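We use cookies to remember your visit settings. Accept / Manage

Open Day at the Lukstead Robot Lab: Frequently Asked Questions

Last updated: July

When is the open day?

The lab opens in July. Doors open at 10 a.m. and the last group goes in at 3:30 p.m. Each visit takes an hour.

Do I need a ticket?

Yes. Tickets are free, but you need to book one through the Lukstead front desk or the booking form. We have 300 places for the whole day. If you can't come, please cancel so we can pass your place on. Children under five don't need a ticket.

What will I see?

Every group sees two stations. At the first, a robot named Tira moves boxes between two shelves. At the second, a robot works at a table with small everyday items. An operator stands nearby and can stop either robot at any time.

What does the table robot do?

It practices picking up and setting down things you would find in a kitchen or an office. The table demonstration runs for 15 minutes, with time for questions after. The robot does not get every pickup right. When it misses, the operator resets the item and the robot tries again.

The gripper has two black fingers that open into a wide V. For a small container like the one with the red lid, the fingers have to end up on either side of it before they close. 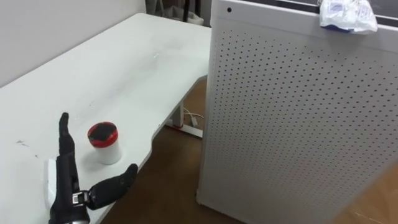 Can I touch the robots?

No. Please stay behind the yellow tape while a robot is switched on. There is a spare gripper on a bench by the entrance that anyone may handle.

Can I bring an item for the robot to try?

Yes, one per group. It should weigh less than 230 grams and fit in one hand. No glass, no food, and nothing you would mind getting dropped. Give it to the operator before your group starts.

Who runs the demonstrations?

Kamrul Kumarasinghe runs the table station and answers technical questions. The shelf station is run by staff from Jurić, who built the shelving.

Is the lab accessible?

The lab is on the ground floor and the doors are wide enough for wheelchairs. The shelf station can get loud. Ear protection is available at the entrance in adult and child sizes.

Can I take pictures?

Yes, without flash. Please don't photograph the computer screens.

Where do I park?

Use the Prostomlow lot across the street. It has 96 spaces and fills up by late morning. Bus 886 stops at the gate.

Can schools book a separate visit?

School visits start again in the fall. Ask at the front desk for the request form.

Sign up for our newsletter to hear about future open days.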